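Wallpaper, second attempt

2019-01-31

I finished the back hallway last night, apart from one strip over the door that I am leaving until my shoulder feels better. It took two weekends and four evenings. I had planned on one weekend.

The first attempt was in April, when we had been in the house in Sterkton less than a month. I bought three rolls of a thin striped paper on clearance and put it straight onto the old paint with no primer and no sizing. By summer the seams had opened up and you could get a fingernail under most of them. Stripes are also a bad choice for a house this age. None of the corners are square, and a stripe shows it right away. By the time I got to the closet the lines were leaning enough that guests mentioned it.

So the stripes came off. Stripping took longer than hanging the new paper did. I tried a rented steamer first and gave up on it after an hour, then went to warm water with a little dish soap in a garden sprayer. Soak, wait, scrape, soak again. Under my paper there was paint, and under the paint by the bathroom there was another wallpaper, brown with orange mushrooms on it. I kept a piece and put it in the drawer with the appliance manuals.

For the new paper I wanted a large floral on a dark ground. My reasoning was that a hallway with no window is never going to look bright, and the last owners had tried for years with cream paint. My sister thought it would feel like a cave. We went back and forth on it for most of the fall, and I ordered samples from two places and taped them up at different heights.

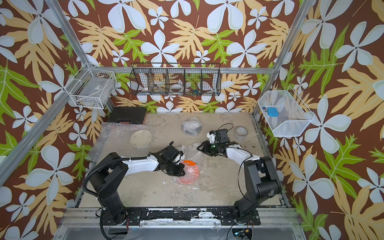
Big flowers on deep brown, with the lime green leaves I keep coming back to.

I looked at a lot of dark florals. The ones on black were too hard next to our floors, which are an orange kind of oak. Brown sits better with them. I also learned that the size of the flowers matters more than the color. Small flowers on a dark ground turn to gray fuzz from ten feet away. Big ones hold up, but you waste more paper matching them, and you need to think about where a whole flower will land before you cut anything.

The one I ended up with is called Grurnmont. The hallway is 144 inches on the long side, and I bought enough rolls to cover it with one to spare. I used the spare, and then I had to order another. If your pattern has a long repeat, do not trust the calculator on the store's website. Add two rolls and return what you don't open.

Some notes for anyone doing this:

Prime first. I used two coats of Drokov wallcovering primer and let it dry overnight both times.

Start from a plumb line, and do not use the door frame as a guide. My door frame is off by almost half an inch from top to bottom.

Change the blade constantly. I went through 14 of them. A dull blade drags wet paper and tears it, and the tear is always at eye level.

Check that every roll has the same batch number. Five of mine matched and the late one did not, so that one went inside the closet, where the difference is hard to see with the door open and impossible with it shut.

The total was just under $700 with the primer, the paste and a decent smoothing brush. A quote I got for having it done was $1476, and that did not include stripping.

The light in there still needs work. There is one ceiling fixture with a frosted shade, and the dark walls soak up a good part of it. I am looking at a pair of sconces, but that means opening the wall I just papered – I should have thought about wiring in the fall. For now I put in a warmer bulb and a plug-in lamp on the shelf by the closet.

My sister came over this morning and stood in the hallway with her coffee for a while. She says it is less of a cave than she expected, and she wants to know what I paid per roll.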